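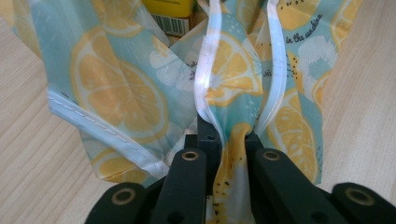 Figure 3. Printed household textile with a citrus-slice pattern on a pale blue-green ground, crumpled, with a light wooden tabletop behind it.

4.2 Items and wash conditions

The survey sample consisted of 428 printed textiles in domestic use, collected from households in Herach and Stitthorpe. Items were eligible if they had a repeating printed pattern on at least one face and if the household could state the year in which the item was acquired. Woven stripes, checks and jacquards were left out, as the color in these cloths is carried by dyed yarn and fades in a different way. After removal of items with missing laundry records, 359 textiles remained for analysis. Tea towels formed the largest group, followed by napkins, aprons and table covers. Pillowcases were accepted only when the print covered the whole face.

Patterns were sorted into four classes: floral, fruit and vegetable, geometric, and other. The class was assigned by two raters working apart from one another, and disagreements were settled by a third. Most disagreements concerned cloths on which leaves and fruit had similar weight. Figure 3 gives a typical case of the fruit and vegetable class, in which large orange and yellow areas sit on a pale ground together with small black dots. Prints of this kind are useful for the present purpose in that strong warm colors and a weak cool color can be read from the same piece of cloth.

Laundry records were kept by the households on a printed card. The card asked for the date, the program temperature, the type of detergent (powder, liquid or tablet), and whether the item was dried on a line or in a tumble dryer. Cards were collected in November and entered by hand. Where a household had written only "normal wash," the temperature was taken from the default program of the machine in use, as noted at the first visit. This rule affected mostly the Stitthorpe records and is examined again in Section 5.4.

A subset of 30 textiles was withdrawn from use and washed under controlled conditions. Each was cut into two halves along the warp. One half was kept in the dark at room temperature and served as the reference. The other was washed at 40 °C with a bleach-free liquid detergent, spun, and dried flat away from direct light. The cycle was repeated until each half had completed 100 washes. Readings were taken before the first wash and after every tenth. The last readings were completed on 7th July.

4.3 Color measurement

Color was read with a contact spectrophotometer under a D65 illuminant and the 10° observer, with the specular component excluded. Cloths were ironed on the reverse side and left overnight before reading. Four layers of the same unprinted cotton were placed behind each sample to keep the backing constant. Three readings were taken from each color area, with the head turned by a quarter between readings to reduce the effect of weave direction, and the mean was used in all later steps. Color areas smaller than the aperture were not measured. This excluded thin outlines, dots and lettering, which are common in kitchen prints and for which visual grading was used in their place.

The difference between the reference and the washed half was expressed as CIEDE2000. For the 359 survey textiles no reference half was available. Following the approach of Hollmann and Voß, the inside of the hem was used as a stand-in for the original color. The hem is protected from light and from most abrasion, but it is exposed to detergent, so the difference between hem and face will understate the total change. We treat the survey values as a lower bound for this reason. Hems that had been opened and resewn were recorded as missing.

4.4 Visual grading

Each textile was also graded against the gray scale for change in color by three trained assessors in a viewing cabinet. Assessors were not told the age of the item or the household it came from. Half grades were allowed. Cloths were presented flat, at an angle of 45° to the line of sight, in an order drawn separately for each assessor. Sessions were kept short, with a break between blocks, as grades given late in long pilot sessions had drifted toward the middle of the scale.

Agreement between assessors was good for floral and geometric prints and weaker for fruit and vegetable prints. The weaker agreement seems to follow from the uneven loss of color within a single motif. In several cloths the orange areas had lost depth while the yellow areas next to them had changed little, and the assessors differed in which of the two they took as the basis for the grade. In the second round they were instructed to grade the most changed area larger than a thumbnail. All results reported in Section 5 use second-round grades.

4.5 Statistical treatment

Color difference was modeled with a linear mixed model. Number of washes, program temperature, detergent type and drying method were entered as fixed effects, and household as a random intercept. Pattern class was added in a second step. Wash counts were log-transformed after inspection of the residuals. Interactions were tested only where they had been stated in the study plan, namely temperature by detergent type and drying method by pattern class. Visual grades were treated as ordinal and analyzed separately with a cumulative link model using the same predictors.

Items with more than one printed color contributed one value per color area, nested within the item. A sensitivity run in which each item was represented by its most changed area gave the same ordering of effects and is reported in Appendix B.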